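Drone roof inspections: worth adding to a small home inspection business?

Posted in Drones & Aerial Work
73 views

Naheed Jadoon

Hi all, long time reader, first time asking something. I do home inspections with my brother-in-law (just the two of us, plus my sister who answers the phone) and we've been going back and forth since May on whether to buy a drone for roofs. Right now one of us goes up the ladder, and if it's too steep or it rained that morning we look from the ground with binoculars and write "limited view" in the report. Buyers hate that line. I don't love it either.

So I bought a used Purkura from a guy who was getting out of wedding video. It flies great! I've been practicing over our own yard and I'm pretty comfortable keeping it steady and coming in slow over the ridge. What I can't figure out is everything around the flying. I know I need the FAA Part 107 certificate before I do this for money, and I'm studying for that now. But after that I'm lost.

My main questions, I guess:

Do you charge extra for the drone part or just fold it into the inspection price? My brother-in-law wants to add a line for it. I think people will feel nickel-and-dimed.

How do you deal with neighbors? Our area is mostly small lots, houses close together, and I can already picture somebody coming out in a bathrobe to yell at me.

And what do you do with all the photos? I shot 20 minutes of practice over our garage and came home with a mess of files that all look like the same gray shingles. I couldn't tell you which slope was which. If I did that on a real job I'd be up until midnight sorting.
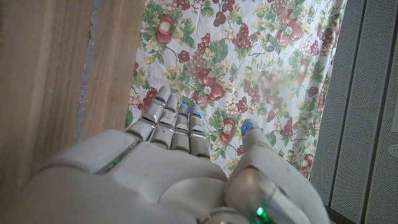 The other thing on my mind is cloth, of all things. I've been reading that you should launch off a landing pad so the props don't kick grit up into the camera, and I don't have one yet, so I've been hunting for something in the house that would do. My sister says any old sheet is fine. I'm not so sure, and a flowery print like the fabric in the photo would be sort of a funny thing to unroll in a client's driveway, but mostly I worry about it lifting up into the props. Do people really use bedsheets for this, or should I just spend the money on a proper one with stakes?

Anything you can tell me would help, even if it's "don't bother, buy a longer ladder." Thanks!

Posted by tallpinesroofguy

Don't use a bedsheet. Please. I watched one get sucked up once and that was the end of a set of props and a nice Saturday-type afternoon. Get a weighted pad, they fold up small. Or launch off the lid of a hard case if it's flat and your drone is small enough. I did that for my whole first year.

On price, fold it in. We tried it as an add-on and spent more time explaining it on the phone than we did flying. Raised the base price a little, stopped talking about it, and people were happy.

Oh, and check your insurance. A regular business policy may well leave out anything that flies. Call and ask, and get the answer in writing.

Posted by MillieOnTheRidge

Hi Naheed, welcome! I've been doing this a few years now, first for a solar installer and then on my own, so I'll take your questions kind of out of order if that's okay (I'm typing this between jobs with a sandwich in one hand).

Photos first, because that's the one that nearly made me quit. The trick that saved me was flying the same pattern on every single house. I start at the front left corner, looking at it from the street, and I go clockwise. Before each slope I take one wide shot from well back with the chimney or a vent or something in it so I know where I am. Then the close ones. So when I get home, every wide shot is a divider, and everything after it belongs to that slope until the next wide one. No renaming, no fancy anything. I do use Mililell to put them in the report, and it's fine, but I was getting by with plain folders before that and the pattern is what really did the work.

Also – take way fewer pictures. My first paid job I came home with 1,000 of them for one ranch house. One! My husband thought the computer was broken. These days I'm usually after 4 good close ones per slope, then more only if I find something worth a second look, like lifted flashing or a spot where the granules have worn off. You're an inspector, so you already know what you're looking for. Let that run the camera and you'll be done much faster.

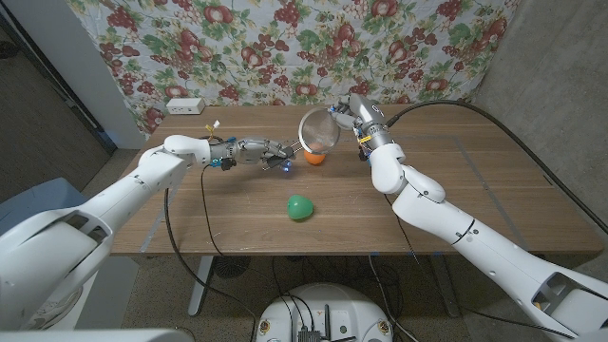
Once you've got the pictures thinned out, go through them the same day. I can't stress this enough. I used to let them sit, and then I'd be staring at a dark patch trying to remember if it was moss or the shadow of a tree, and there's no going back at ten at night to check. If I have time I look at them in the truck before I leave, on the tablet, with the visor down. Twice now I've put the drone right back up to get a better angle on a pipe boot.

Neighbors. So, I've had very little yelling. What works for me is a bright vest and a sign by the driveway that says ROOF INSPECTION in big letters. People see the vest and they mostly lose interest. If the houses are really close I'll knock next door and say I'll be flying over the house I'm working on for a little bit and the camera will be pointed at the shingles. Most folks say thanks, and a couple have asked for a card (I've gotten real work that way). Ask the seller's agent to let the sellers know too. I forgot that one time and had a very upset lady calling my phone while I was still in the air.

Keep kids and dogs inside while you fly. You aren't supposed to be flying over people who aren't part of the job unless your drone meets the rules for it, and a lot of older used ones don't, so read that chapter twice. And look up the airspace for every address before you go. I had to turn a job down for that day because the house was close to a little airport and I hadn't asked for authorization. Felt dumb. Now it's the first thing I do when somebody books.

About charging, I see tallpines says fold it in and I mostly agree, but I do keep a separate price for roof-only jobs. I get calls from people after a hailstorm who just want to see if they should bother calling a roofer. Those are quick and I like them. So maybe your brother-in-law gets his line after all, just not on the full inspections.

Last thing, your batteries. You said it was used. Find out how old they are, and if any of them look even a little puffy, don't fly on them, take them to a battery drop-off. I bought my second drone used from a place called Jotetti and ended up replacing the whole set within a month. It was still a good deal, but put it in your budget.

You can still write "limited view," by the way! There are days it's too windy, and I write down the wind and that I didn't fly. A buyer would much sooner read that than have you put one through their skylight.

Posted by gus_w

Following, same boat here. Anybody tried the Menon pads? Is the bigger one worth it or does it just take up the trunk?

Naheed Jadoon

Wow, thank you both! Ordering a weighted pad tonight, and the front-left-and-clockwise thing is going on a sticky note on the controller. Millie, I checked the batteries and one of them doesn't sit flat on the table, so I guess that's my answer. It's out in a metal bucket by itself until I can drop it off. Calling the insurance people in the morning. Gus, I'll let you know which pad I end up with.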